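3. Materials and Setting

3.1 Why coasters

Work on everyday table habits has mostly looked at plates and cutlery: where they go, in what order they are laid down, and how far apart people like them to be. Drinkware has received less attention, and the small items that go under drinkware have received almost none. A coaster changes the job of putting down a cup. Without one, any clear spot on the table will do. With one, there is a single right place, it is only slightly larger than the thing that goes on it, and a person looking on can tell at a glance whether the cup has been set down well.

We were interested in that difference. In the survey stage of the project, we collected 647 written answers to the question "When you put your cup back down, do you put it back on the coaster?" Most people said that they did so when they were guests in another home and often did not in their own. Many added remarks on the coaster itself. Cork was described as light and likely to stick to the bottom of a cold glass. Glass and stone were described as noisy. Soft materials such as felt and silicone were liked for being quiet, but several people said that a tall cup felt less steady on them. These remarks led us to treat the coaster as an item worth choosing with care, and the rest of this section sets out how the table, the coasters and the cups were selected.

3.2 The table

All sessions used the same table with a plain white top. We tried two other surfaces first. A dark wood veneer hid the shadow under the coaster edge, and in the photographs it was hard to say whether a coaster was lying flat. A patterned cloth made people line the coaster up with the pattern, which was a habit we did not want to study here. The white top had neither problem. It marks easily, so it was wiped with a damp cloth before each session and dried with a paper towel. Wiping also mattered for the coasters themselves, as a film of water under a smooth disk lets it slide when a cup is set down off center.

The table was kept in the same room throughout the study. Blinds were lowered before the first session of the day and left that way. The overhead lights gave soft shadows, which helped with judging the edges of round items in the photographs.

3.3 Coasters

Only round coasters were used in the main sessions. Square ones were part of an earlier pilot, and they brought in a second question, whether the sides should be parallel to the table edge, that people answered in very different ways. Some turned the coaster before every placement. Round coasters removed that step.

The coasters came from two household product lines, sold under the names Mellura and Ratanaporn. We bought plain versions with no printed picture or lettering. A printed coaster has a top and a bottom to the design, and the pilot had shown us that people will turn it to face them even when they are told it makes no difference. Color was chosen to stand out from the table. Red worked best for this purpose. Pale gray and cream were dropped after the first week of the pilot because coders disagreed on where the coaster ended and the table began.

Size was the harder choice. A large coaster makes nearly every placement a good one, and a very small one makes the task feel like a puzzle. We settled on coasters that leave a narrow margin showing on each side of the item they hold. Figure 1 gives the arrangement for the metal cylinder.
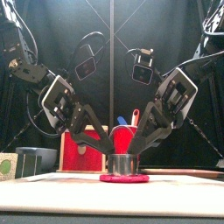 Figure 1. Silver metal cylinder standing upright on a round red coaster, with a red cup behind it. The coaster extends a little past the base of the cylinder on both sides.

The margin served as our main visual guide. When an item is centered, the visible part of the coaster is an even ring. When it is off center, the ring gets thin on one side, and past a certain point the base hangs over the edge and the item may tilt. Coders found this easy to learn. Naveed Baloch prepared the training sheet, which used 100 still photographs sorted into "centered," "off center, flat" and "over the edge." New coders worked through the sheet on their own and then went over any mistakes with him before they were given study material.

3.4 Cylinders and cups

The set of items to be placed was kept small. It had to include shapes that people handle without thinking, and it had to include at least one that was different enough from a cup to show whether the results depended on having a handle, a lip or a familiar name.

The metal cylinder filled the second role. It is short, it has an open top, and its sides have a brushed finish. The shape is close to that of a small tumbler or a kitchen canister with the lid removed, and in the survey stage people who were shown a picture of it called it by a wide range of names, including pencil pot, measuring cup and sugar tin. We did not correct any of these. In this paper we call it the cylinder.

The brushed finish was chosen over a polished one. A polished side reflects the color of the coaster and makes the base look wider than it is. Brushed metal still takes a highlight, but the outline stays clear. It also shows fingerprints less, and the item did not have to be wiped between every placement.

The cups were plain and had no saucers. We wanted some that matched the coaster in color and some that did not. Matching matters more than we first thought. People in the survey often described coaster and cup as a set, and a few said they would move a matching cup back to "its" coaster even if they were finished with it. A red cup near a red coaster therefore carries a suggestion that a metal cylinder does not, and several of our layouts were built to test this by having both items on the table with a single red coaster between them.

Bowls, wine glasses and bottles were left out. Bowls are rarely put on coasters in the homes we surveyed. Wine glasses have a foot, so the part that meets the coaster is not the part people watch. Bottles are tall enough to hide the coaster from many viewing angles.

3.5 Layouts

Each layout had a coaster near the front center of the table or a short distance to the left or right of that point. The item under study was either on the coaster or beside it. In the crowded layouts, a second item stood behind the first, close enough to be partly covered when seen from the front. We included these because a real table is seldom clear, and because a second item just behind the coaster takes away one of the easy ways to approach it.

Start positions were marked on a paper template that was laid on the table, used to set the items out, and then lifted away. We did not put tape or pencil marks on the table itself. In the pilot, people treated even a faint mark as an instruction. The template was cut from Wavus craft paper, which lies flat after being rolled, and a fresh one was cut whenever the corners began to curl.

3.6 Records and scoring

Placements were scored from photographs by two coders working apart. The scores covered the evenness of the margin, whether the item stood upright, and whether the coaster had shifted from its marked start position. Shifts were read by laying a clear sheet with the template outline over the printed photograph. Scores were entered in a Ganex spreadsheet at the end of each day, apart from one Tuesday when the entries were made the next morning.

When the coders disagreed, they looked at the photograph together and wrote down the reason for the difference along with the agreed score. Most of these notes concern the coaster edge nearest the back of the table, where the item standing on it blocks the view. In those cases the rear margin was left blank and the score was based on the left, right and front margins only. We report the blank entries separately in Section 4.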